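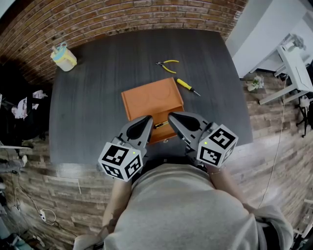
Shona Drummond said she would sooner be handed back a box with a scratched lid than a clean one with the pliers missing, and she asked that the wording on the loan card say so plainly. Her remark was read into the record at the opening of the small-tool loan service at the Tesside Household Center, and the card has been amended.

The service makes small boxes of hand tools available to residents for use at home. It opened to the public on 30th August in the ground-floor workroom of the Center, on Kaewmanee Street, and will continue through the fall and winter. There is no charge for a first loan. Residents who wish to keep a box for a second week may renew it once, at the desk or by telephone, provided that no other household has asked for it.

There are 20 boxes in the first issue. Each is a closed wooden box, orange in color, with a small metal latch at the front. The tools include pliers and a screwdriver with yellow handles, a color chosen so that they can be found easily on a dark tabletop or at the back of a drawer. A printed list of contents is supplied with each loan and should be returned with the box.

The decision to offer small boxes follows a survey carried out by the Center in May. Forms were sent to every address in the Kaewmanee Street district, and 287 were returned. Residents were asked which household jobs they had put off during the past year and why. Loose cabinet handles, stiff drawer runners and battery covers held by small screws were mentioned more often than any larger repair. Many of those replying stated that they owned a screwdriver but could not say where it was.

Amr Abdelaziz, manager of the Center, presented the findings to the district council before the summer recess. His report recommended against purchasing power tools in the first year. It noted that the larger items held by the Center under an earlier arrangement had been borrowed infrequently, were heavy to carry home on the bus, and required inspection after each loan. The council accepted the recommendation and asked that the matter be looked at again when a full year of loan records is available.

The boxes were supplied by Fusovell, which also repaired the latches on two that arrived damaged. The printed lists and loan cards were prepared by Flelel. The Center has thanked both firms for completing the work before the opening date.

How loans will work

Residents may borrow one box per household. Proof of address is required at the first visit, and a utility bill or lease is acceptable. The desk will issue a loan card with the number of the box and the date on which it is due. Boxes should be opened at the desk by the borrower and a member of staff together, and the contents checked against the list before the box leaves the building. The same check is made on return.

Boxes may be returned during any open session. They should not be left outside the door or in the book return next to the main entrance. The opening of the book return is narrow, and the latch can be forced open when a box is pushed through.

A lost or broken tool should be reported when the box is returned. No charge will be made for ordinary wear. Where a tool has been lost, the household may replace it with one of the same type and size or pay the replacement price shown on the back of the loan card. Staff will not ask for payment for marks on the box, in keeping with the request recorded at the opening.

Practice sessions in the workroom

Those who have not used hand tools before, or who would like to try a box before taking one home, may attend a practice session. Sessions are held at the tables in the workroom and last one hour. They cover opening and closing the box, laying out the tools, selecting the correct screwdriver for a screw, holding small parts with pliers, and putting everything away at the end.

The last item has been given more time than was first planned. During a trial held for staff and their families, several participants finished the repair they had been given well within the hour and then had difficulty fitting the tools back into the box so that the lid would close. Magdy Alaoui, who leads the sessions, now begins with packing. Participants are asked to take the tools out, set them on the table in the order in which they came out, and return them in the reverse order before any repair is attempted.

Participants are also asked to keep the tools on the far side of the table when they are not in use, with the box nearest to them, and to close the lid while working. Screws and other small parts should be placed in a saucer or cup. Drinking water is available in the workroom, and pitchers should be kept toward the corners of the tables, well away from the work.

Places are limited and should be reserved at the desk. Children aged ten and over may attend with an adult. The tables are of standard height and cannot be lowered, but a chair with an adjustable seat can be provided if requested when the place is reserved. The room is entered without steps from the street side.

Items for repair

Residents may bring one small item of their own to a practice session. Suitable items include drawer handles, hinges, picture hooks, toys without batteries and the lids of kitchen containers. Items connected to the household electricity supply, gas fittings and anything under warranty cannot be accepted. Magdy Alaoui will decide on the day whether an item is suitable, and the owner remains responsible for it throughout.

The Center cannot store items between sessions. Anything left in the workroom will be held at the desk until the end of the following week.

Funding

The cost of the boxes and their contents was $1,011, met in full from the equipment budget of the Center. No additional staff have been appointed. Aicha Abdel Rahman, finance officer, informed the council that replacement tools in the coming year will be paid for from the same budget, and that a separate line will be shown in the annual accounts.

Two members of the council asked whether the scheme could be extended to the neighboring districts. In reply, Amr Abdelaziz stated that residents of other districts are welcome at the practice sessions, but that loans must for the present be restricted to addresses served by the Center. Requests from outside the district will be noted at the desk and included in the report to the council.

Lahcen Abdel Hamid has asked that a left-handed resident be invited to review the printed instructions, which at present refer throughout to the right hand. A revised sheet is in preparation and will be placed in the boxes as they are returned. Residents who have already borrowed a box may collect the new sheet separately.

Loan cards and the list of session times are available at the desk in the entrance hall. Large-print copies may be requested there. Residents who returned a survey form in May and gave a telephone number will be contacted in the order in which their forms were received, and need take no further step to be offered a box.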